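Truston (software)

By Zisby Reference staff | 2019-06-30
Search this site Go
14 shares | 2 comments

Truston is a control and perception toolkit for two-arm tabletop robots. It reads images from cameras near the grippers, estimates the pose of a target, and plans short finger paths toward it. The planner, called Panar, runs as a separate process and can be replaced.

Perception

The pose module fits flat rectangles to each image and then refines their edges. Stand-up items such as desk calendars are a common test case – the cover, the page stack and the folded base lie in different planes, and metallic numerals change in brightness with the viewing angle. Glare on a glossy tabletop is masked before the fit.

Wrist views with a desk calendar as target:
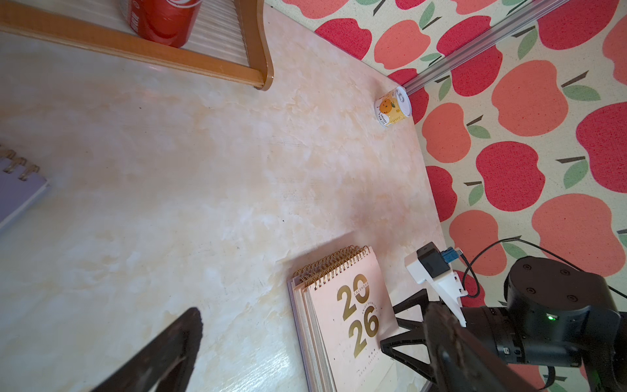
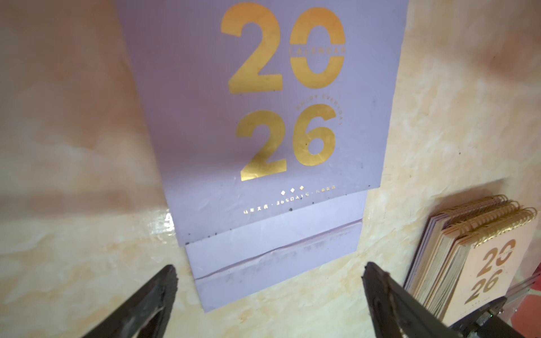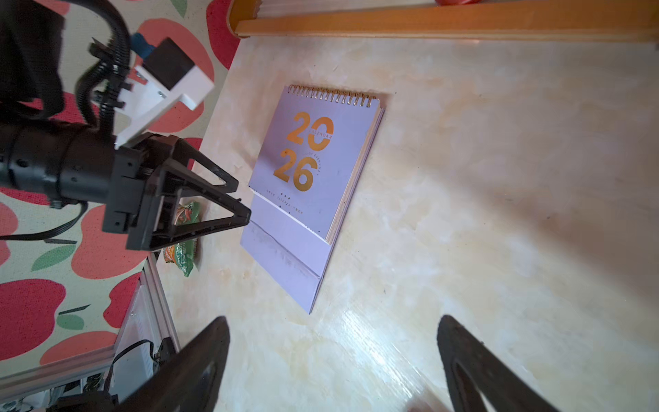 Planning

Panar samples 3,000 candidate grasps per request and drops those in which a finger would cross the table plane. The remaining candidates are scored by finger clearance and by distance from the current pose. If the other arm is inside the work volume, its links are added as moving obstacles. A plan that misses its deadline is discarded, and the arm holds position.

Tooling

Logs are stored in the Després format, which keeps images and joint states on one clock. The replay tool steps through a log in either direction and can rerun the pose module on stored images. The regression set holds 1,275 logs.

Version 2 moved camera calibration into a separate file and was released in December. Older calibration files must be converted before use.

See also
Grasp planning
Hand-eye calibration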